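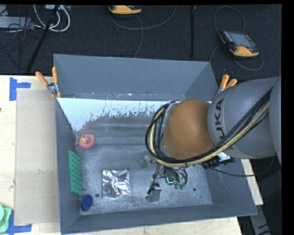
Bins, boxes and totes: where your stuff waits

Ever wonder what happens to a toy before it gets to your door? Mostly, it waits. In a bin!

What's a bin?

A big box with no lid. Some are gray, some blue, some bright yellow. Open on top so you can reach in fast. Tall walls so things don't roll out.

Why not just use a shelf?

Shelves are great for big stuff. Small stuff falls off. Socks, glue sticks, tiny rubber ducks... all go in bins. At the Gredus warehouse there are 2969 of them. That's alot of bins.

How do people find anything?

Labels. Every bin gets a number. Say you want a red yo-yo. The computer says "bin 314." Go to 314, reach in, grab a yo-yo. Done. Next order.

Big words, quick

Picking: taking one thing out of a bin.
Packing: putting it in the box that gets mailed.
Tote: another name for a bin, mostly one that gets carried around.

Picking is one job: reach in, take the right thing, don't squish it.

Try it at home

Get 5 boxes. Shoe boxes are fine. Sort your toys, one kind in each. Cars, blocks, crayons, whatever. Number the boxes and write a list of what's in each one. Now ask someone to call out a toy. How fast can you find it? Mix evrything up in one box and try again. Slower, right?

Next page: conveyor belts, and why they have rollers.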